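Flindmont Help > Arms and grippers > Faults

Gripper trips fault 863 on trousers only, arm drops what its holding

wobblyaxis
Posted June 20, 2026

Hi all, bit of a rush as I have to pack up in a minute. Small Ayala arm, two-finger parallel gripper, wrist camera, running the Baka folding program. Job is folding clothes on a table. T-shirts fine. Towels fine. Tea towels fine, pillowcases fine if I smooth them first.

Trousers – no. It comes down at the side edge near the waistband, shuts, starts to lift, then fault 863 (grip force out of range) and the arm stops dead. That bit I could live with. The bit I can't live with is that the gripper opens by itself when the fault comes up. So whatever it had hold of lands back on the table, or half off it. Yesterday it opened while I was reaching in to straighten a leg and the finger caught my knuckle. No blood, but I didn't like it at all.

Things I've tried:
New finger pads.
Cleaned the old ones and put them back.
Force limit up to 16 N, was lower before. Faults less often but still faults.
Slower lift.
Different trousers. Thin joggers mostly OK, anything with proper seams is bad.
Turned it off and on, obviously.

Software build is 1022. Gripper has done a bit over its 3000 cycle service, which I did in May, greased the slide and everything. Was working on trousers before then I think, but I wasn't doing many so can't swear to it.

Is it the gripper, the program or me? And why does it let go?? Surely it should hang on.

wobblyaxis
Adding this from the comments as people keep asking. Yes the E-stop works. Pressing it does NOT open the gripper, the fingers just stay put. It's only the fault that opens them. Table is wood, bolted to the same frame as the arm. Log looks like this when it goes, typed out by hand so forgive mistakes:

approach ok
contact z ok
close start
close end, width small
lift start
force high
863
release

greasegun_dave
Force sensor is knackered. Had one go the same way. Swap the gripper, send the old one back. Don't waste a weekend on it.

Comments on this post:

wobblyaxis
But wouldn't towels fault as well then?

greasegun_dave
Not always, mine was on and off for weeks. Depends on heat and all sorts.

pincherbug
I wouldn't buy a gripper on the strength of that. He says towels are fine all day. Do the empty close test first, it's free.

bench_at_bristilmont
OK a longer one, typing this on my break so excuse the state of it.

You've got two problems and I'd keep them seperate.

First one, the letting go. That is a setting. In the Baka program there's a fault action for each tool and on a new set-up it's "release". Somebody decided that was safer, and for some jobs it is – if a hand is trapped you want the thing to open. But you've got it opening with no warning while you're leaning in, so you need to think about which one is right for you. I have mine on "hold", with a separate button to open the fingers at low speed. Menu is Tool, then Fault response. It's per tool, so if you've got a second gripper saved under another name you have to change that too. Got caught out by that one.

If you go to hold, please check you can still get a finger out by hand with the power off. On ours you can push the slide back, stiff but it goes. If yours won't budge then leave it on release until you've sorted another way. And read the manual for your own gripper, don't go by mine, they may not be the same version.

And don't reach in while it's running! I know. We all do it. But put it in pause, wait for the light, then straighten your leg (the trouser one). If you find you're reaching in on every pair then the start position is wrong and you want to fix that, not get faster at dodging.

Second one, the fault. Your log gives it away a bit. "Close end, width small" then force goes high on lift. So at the point of closing it thinks it has a thin bit of cloth. Then it lifts and there's a big load. To me that's the fingers closing on one layer and then pulling against something heavier, or one tip dragging on the table. Raising the limit to 16 N only lets it pull harder before it gives up. I'd put it back where it was.

Check these, in this order:

Table height. Did you re-teach it after the service in May? If you had the fingers off and they went back a touch lower, the tips will rub. Cloth that's thick and soft hides it, a towel has plenty of squash in it. Trouser edge is thin, then thick at the seam, then thin again, so it doesn't hide anything.

Empty close. Nothing on the table, arm well up, close and open ten times and watch the force number. Should be near enough the same each time. If it's all over the place then greasegun_dave is right and I'll shut up.

Same test down at table height, no cloth. If the number jumps here but was fine up in the air, you're rubbing.

Where it's picking. Have a look at the wrist camera view just before it goes down. Mine used to go for the strongest line it could see, and on a pair of trousers that's very often not the outside edge.

Comments on this post:

wobblyaxis
Brilliant thank you. Changed to hold, works, and yes I can push the slide back with the power off. Didn't re-teach the table. Feel a bit daft.

bench_at_bristilmont
Don't, I've done it twice.

pincherbug
Worth saying that after you change the fault response you need to save AND restart the program. Mine kept the old one till I restarted. Test it with a rag and nobody's hands anywhere near.
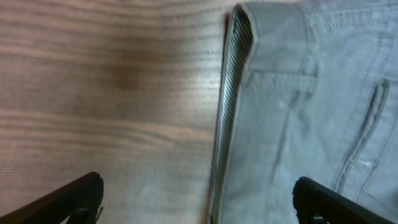 pincherbug

Going to pick up the camera point, that was my trouble and I lost days to it.

Look at the left edge of the light grey-blue pair. Edge of the cloth is turned up a bit and there's a narrow striped lining strip showing, dark and silvery, wider near the top and tapering off downwards. Left finger is over the bare wood, right finger is over the cloth, strip's in the gap. Looks a lovely place to grab. It's a rotten one.

What happened on mine: program finds the line where the stripes meet the wood, as it's the strongest one going. Calls that the edge. Goes down, shuts on the turned-up bit and nothing else. Width small, same as your log. Then it lifts and that flap has to take the weight of the whole lot, through the seams. Force shoots up. 863. And on release you get the drop.

Then there's the slanted pocket. Long stitched edge, slightly raised, so it throws a thin dark line. If your program misses the outer edge it may well have a go at that. You'll know, it comes down too far in.

What fixed it for me:

Smooth the turned-up edge down flat before you start. Boring but it works straight away.

Set a minimum grip width. In Baka it's under Grasp checks. If the fingers close to less than that it backs off and tries again a bit further in, no lift, no fault. Start low and creep it up on the trousers you have. Can't give you a number, mine's for my pads.

Don't pick by the waistband if you can help it. Belt loops, pocket seams, all that stitching. I pick lower down the leg now, where it's just cloth, and do the waist end second.

Short test lift. Have it lift a tiny amount, stop, check force, then carry on. If it's going to fault you want that with the cloth still more or less on the table.

Wood grain – might be nothing, but on my table the grain runs across and the camera did once take a dark streak for an edge. A plain mat sorted that. Thin one, and re-teach the table height after or you're back to rubbing again!!

I'd still do the empty close test like bench said. Could be you've got the height thing and this as well.

Comments on this post:

wobblyaxis
Right, did the tests. In the air the force is steady. At table height it jumps. So it was rubbing. Re-taught it, put the limit back down, and three pairs went through. The fourth faulted, and that one had the edge flipped up like you say. It held on this time, no drop. Setting the min width tonight if I get chance.

bench_at_bristilmont
Good stuff. Check the tips for wear while you're there, if they've been dragging since May the pads will be rounded over and that'll upset the grip too.

wobblyaxis
One pad is a bit shiny on the corner. Will swap it.

greasegun_dave
Fair enough, not the sensor. Still think that slide wants looking at.

pincherbug
Leave the short test lift in even once it's behaving. And pause before you reach in pls.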